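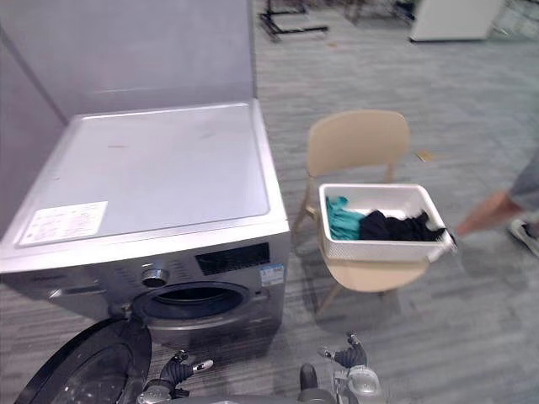
Behrouz Khosravi told us at the June meeting that a club our size should pick one household job and stay on it all year, and that laundry would keep us honest. We took the advice.

Wustside Robotics Club: laundry project gallery

The club meets on Friday nights and has been working on the laundry project for two terms. The robot has two arms, each with its own gripper, and it has to move clothes between a basket and a front loader. The picture at the top of the page is from the work on that job. Notes for it are below, for members who missed a session and for anyone thinking of joining.

The washer
Front loader, silver, door fully open. The open door takes up a fair bit of room on the left, so the left arm has to be planned with the door in mind. Its gripper is in front of the drum opening in this one.

The basket
White, on the seat of a beige plastic chair. Two garments in it, one teal and one black. The teal one has a fold over the rim. Folds like that are good to grab, but the software has to work out which garment the fold belongs to, and we are still sorting that out.

The grippers
Black jointed fingers on both. The finger code was written by the Sturkalex group within the club and the arm planning by the Brolmont group. They share one log, which was up to 2240 entries when this page was put together.

How we score a run
A run is 360 seconds. One point for each garment that ends up fully inside the drum, none if a sleeve is left hanging over the rubber seal. Anyone who stops the robot by hand writes down why.

Coming up
The next open night is Friday, July 20, 2018. There will be a short talk on colour segmentation, then practice runs until everyone has had a go at the controls. Bring closed shoes and a laptop if you have one. New members are welcome and no programming experience is needed. Membership is $80 for the year, payable on the night.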